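Model Summit Week: How My Team (Almost) Got a Treaty Signed
Student project report, International Relations elective
Submitted 2022-02-10

So for my semester project I signed up for the negotiation simulation, which I picked mostly because the other choice was a 20-page paper on trade history. I have zero regrets. It ate my whole winter, but I learned more about how diplomacy works (and how it stalls) than I got out of the textbook.

The setup goes like this. Two made-up countries, Pernwood and Brivcombe, share a river called the Steyn, and they've been arguing over it for decades. Pernwood is upstream and wants to build a dam. Brivcombe is downstream and needs the water for farms. There's also a port city, Findport, that sits right on the border and that both sides claim. Our job was to get the two governments to a summit and, if we could manage it, to a signed agreement. I was on the Brivcombe delegation, as deputy negotiator.

Getting ready

We were handed a briefing packet of 64 pages. I read it twice, and the second time I noticed that the old ceasefire text never said who patrols the river at night! That one missing line ended up taking most of our first session.

Each delegation also got secret instructions. Ours said we could accept the dam as long as Pernwood promised a minimum flow every July, when our farmers need it most. The number we were told to ask for was 700 units. We were allowed to go down to 676 and not one unit lower. Pernwood didn't know that, obviously, and we didn't know what they could live with either.

I spent a lot of time before the summit reading about real talks between countries that don't trust each other, and one thing kept coming up: the boring stuff gets worked out by lower-level people weeks ahead. We tried to copy that. Two of us met with two of them in the library and agreed on the order of topics, the seating and who would speak first. Seating alone took an entire lunch period. I thought that was silly until I saw how much calmer everyone was on the day.

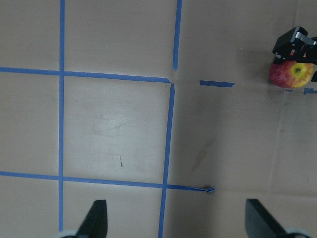
Blue painter's tape laid out in a grid.

The summit itself

The opening was stiff. Both leaders read prepared statements, and ours went on too long (I wrote it, so that's on me). Then Pernwood's side asked us straight out to drop our claim to Findport before we talked about any water at all. We weren't expecting it. Our instructions said Findport was not up for trade, so we asked for a break and sat in the hallway arguing with each other, which was easily the most heated conversation of the whole project.

What we came back with was a proposal to split the issues. Water first, Findport second, and nothing final until both were settled. They took a while to think it over and then said yes. I was so relieved I knocked over my water.

The flow talks went better. They opened at a number way below ours, we said 700, and we inched toward each other for the rest of the session. We landed on 680, which was inside our limits and apparently inside theirs too. We also got a joint monitoring station, with inspectors from both countries, and a hotline for emergencies. The night patrols got fixed as well: each side covers its own bank, and they swap logs every week.

Findport was a different story. We offered joint administration with a shared city council. Pernwood wanted a vote of the residents, and the packet said 80 percent of them speak Pernwood's language, so you can guess how our delegation felt about a vote! We ran out of time with both drafts still on the table. In the end the leaders signed the water part as a "statement of intent," and Findport was pushed to a future round of talks.

What I'd do differently

I'd write a shorter opening speech, for one. I'd also have somebody on our team play the other side in practice, really trying to beat us. We rehearsed our own arguments over and over but hardly thought about what Pernwood's leader had to bring home to voters there. When I read their secret instructions afterward, I found out they would have taken joint administration if we'd called it a ten-year trial. We never offered a time limit. It didn't even cross our minds, and that still bugs me.

The other thing is press. We had a mock press conference at the end and each side described the same agreement in totally different words. Ours said Brivcombe had "secured" its water, and theirs said Pernwood had "won" its dam. I'd like to look at that more in the spring, maybe by comparing how two countries' papers cover the same meeting.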